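Kitchen & Pantry > Food Storage > Containers > Dosard Lidded Food Boxes

Dosard Lidded Food Boxes, set of 5

Every food box on the market is sold as leakproof, stackable and good for life. We stock this set because it's decent for the money, and we'd like you to buy it with your eyes open. 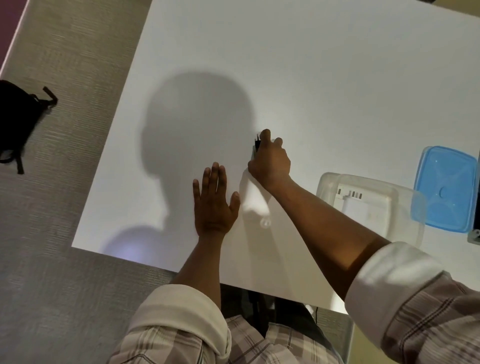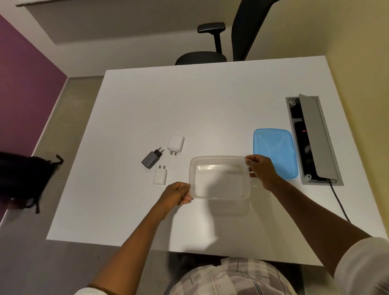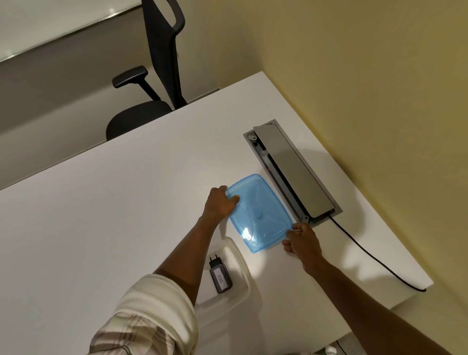
Handling at a white table; a lidded blue box in the last photo.

What you get: 5 rectangular plastic boxes with lids, in 2 sizes. Colors are packed as they come from the supplier, so don't order if you need a matched set.

Leakproof? The packaging says so. We say soup-resistant. Carried upright, a full box should be fine. On its side in a backpack, under a laptop, we wouldn't bet on it, and we wouldn't bet on most boxes at twice this price either. Use a screw-top jar for anything thin.

Microwave: box only, lid off, short bursts. "Microwave safe" means the plastic holds its shape. It makes no promise about your tomato sauce, which will stain it. Baking soda paste gets some of that out. Special stain removers mostly get money out of you.

Dishwasher: top rack. Expect clouding over time whatever the label claims. Hand washing slows it down, if you can be bothered.

Freezer: yes, but leave room at the top for the food to expand. Let a frozen box sit for 25 minutes before you try the lid. Cold plastic cracks at the corners.

"Keeps food fresh up to 2 times longer." Longer than what? We asked Hudurano, who import the range, and never got a number we could use. Treat leftovers the way you would in any closed box.

Stacking works with the same size. Mixed sizes lean.

Replacement lids are sold one at a time, and they don't fit the older Dosard boxes, even though the outlines look close. Check the mark on the base before you order. Opened lids can't be returned.

Related items
Pemetti Glass Storage Jar, screw top
Seixas Lunch Bag, insulated
Dosard Replacement Lid, single
Hudurano Freezer Labels

Contact us | Shipping and returns | © Pemetti Kitchen Supply | Back to top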